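The Fagundes adaptive gripper: less magic than the brochure

I have a rule about grippers, and the rule is that I don't believe anything printed on the box until the thing has been bolted to an arm for a month. Fagundes sent over their two-finger adaptive model in the spring, and I got to it in July. The claim is that it needs no tuning. You put junk in a bin, you point a camera at the bin, and the fingers sort themselves out. Meanwhile the Clarnska, which I've been using for two years and complain about constantly, needs its closing force set for every kind of part and forgets the setting if you look at it wrong.

So I ran them against each other. Same arm, same bin, same pile of odds and ends, same boring script. Each gripper got 806 tries. A pick counted if the part came up, stayed up through a slow swing to the side, and came down where I told it to. Dropping it on the rim doesn't count, even if it falls the right way. I've seen vendor numbers that must have counted that.

The Fagundes made 457 of them. I'll get to the Clarnska in a minute, because the number alone isn't the interesting bit.

First, the mounting. The adapter plate in the kit did not fit my wrist without a spacer, and the spacer is sold separately. Then there's the cable. It's thick and yellow and about as willing to bend as a garden hose. I routed it along the arm, tied it off, and left a big loop at the wrist so the last joint could turn. Make the loop small and the joint fights it. Make it big and it swings into the camera's view at the worst possible moment, and the vision software decides the cable is a part. I spent a whole evening until 9 on loop size. The manual gives this one sentence, and the drawing next to it shows an arm with no cables on it at all.

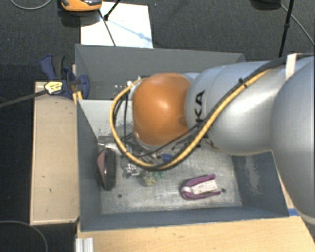 Over the bin, with the gripper tucked down under the orange joint. Note the size of that yellow loop.

About the bin. It's old, the floor is scratched metal with shiny spots, and the shiny spots are murder on depth cameras. I'm using the Goddale camera, the cheaper one, and it reports holes in the world wherever the light bounces straight back. People have told me to paint the bin or buy a matte liner. Sure, but the brochure says "any container," and a worn metal bin is a container. I left it alone.

Big chunky parts were fine. The purple U-shaped part came up nearly every time with either gripper, and I'd be worried if it hadn't. Small stuff is where the adaptive fingers were supposed to earn their price, and they didn't do much for me. The fingertips curl in as they close, so anything low and flat gets nudged along the floor before it gets pinched. Half the time it gets nudged into the wall. Once a part is against the wall, the arm has to come in at a steep angle, the loop drags, and you're back to the cable problem.

Now the Clarnska. With the force left at one setting for the whole run, which is unfair to it, it did worse than the Fagundes. Not by a lot, but worse, and I'll say so plainly. With the force set per part it did better. I didn't finish that second run (I stopped after 80 tries when the controller threw a fault), so I won't quote a rate from it. I'd call it promising and leave it there.

What bothers me is the word "adaptive." The fingers flex, and that's nice. There's a spring in there doing honest work. But the gripper doesn't know what it's holding any better than my old one does, and when it loses a part it reports a successful grasp anyway - I have the logs, pages of them. A gripper that misses is annoying. One that misses and tells the controller everything went great will wreck your statistics if you trust it, and I suspect plenty of people do.

Would I buy it? At the current price, no. If they fix the grasp signal and put the spacer in the box, maybe. I've written to support about the false reports and got back a link to the same manual.

Next up is the Faston quick-change plate, which is supposed to let me swap between the two without rerouting the cable. I have doubts about that too.

Recent posts
Goddale depth camera: one month in
Why I stopped trusting grasp success rates
Clarnska force settings, my notes so far
Cable ties, hook tape, and other things that hold up a robot
Is a second-hand arm worth the trouble?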